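Moving dinner plates in December - stand them up or lay them flat?

Home Help Board > Moving and storage > Kitchen

Posted by zekia_mover, 18 August 2020

Hello all. We are moving in December to Rernport, which is 322 km from here, and the last part of the road is not good. I have 49 plates, most of them from my mother-in-law, so I would like that they arrive in one piece. My husband says plates must lie flat, one on another, like in the cupboard. I have read in some place that they should stand on the edge. Which one is right? Also, is newspaper enough, or must I buy the special paper? I have already ten boxes from the supermarket, the kind for bananas.

Kramer49

on the edge, always. banana boxes have a hole in the bottom so no

old_cupboard

I agree with the answer before, but I will explain a little more, because I have moved four times and I broke plates only in the first move.

A plate is strong on its rim and weak in the middle. If you lay them flat, the bottom one carries all the others, and each bump of the road goes into it. Put a thick layer of crushed paper in the bottom of a small, strong box, then stand the wrapped plates close together, like records. Fill the empty places with towels. When you close the box and shake it softly, you should hear nothing.

Newspaper is good for protection, but the ink goes on the plates and you will wash everything in the new house. I use plain packing paper inside and newspaper outside. A pack of 400 sheets was enough for my whole kitchen, and I still have some of it - it is nice for the children to draw on.

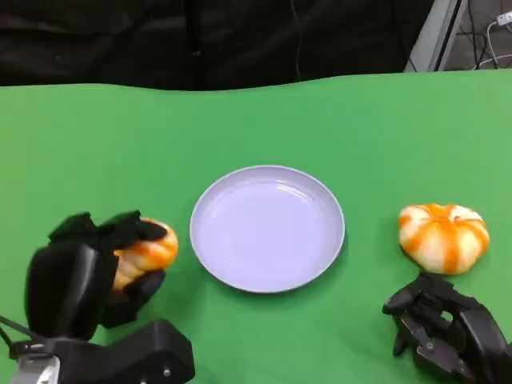

Can shallow plates and soup plates go in the same box?

They can, if you keep each kind in its own row and put a piece of cardboard between the rows. Soup plates need more paper, as the hollow part must be filled too.

Please write on the box which side is up, on two sides at least. The men who carried my boxes did not look at the top.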